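Chapter 4
Why Cloth Holds Water

I grew up over a launderette in Trernside, so I've been thinking about wet washing for longer than is probably healthy. My aunt ran the place, and on a busy day she'd get through 70 towels before lunch (I folded most of them, badly!). What puzzled me even then was how a thin bedsheet dried in no time while a bath towel hung there sulking until teatime.

This chapter is about that puzzle. We'll look at fibres first, then at yarn, and then at the little loops that make a towel a towel. You'll need the idea of surface tension from Chapter 3, so do flick back if it's gone hazy.

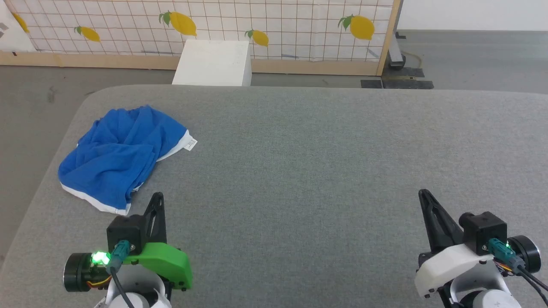 Figure 4.1 A bunched-up blue towel with a white border. How would you estimate its surface area?

Start with a single cotton fibre. It's a flattened, twisted tube, and water clings to it very happily. Spin lots of them together and you get narrow gaps between them, and water creeps along those gaps all by itself – we call this wicking, and I still think it's a bit magic.

My old lab partner Piyumi Dewan once weighed a dry hand towel, soaked it, let it drip and weighed it again, 41 times over. Her results are in Section 4.2, messy ones included. Before you turn to them, write down your own guess for how much water a towel can hold compared with its dry weight.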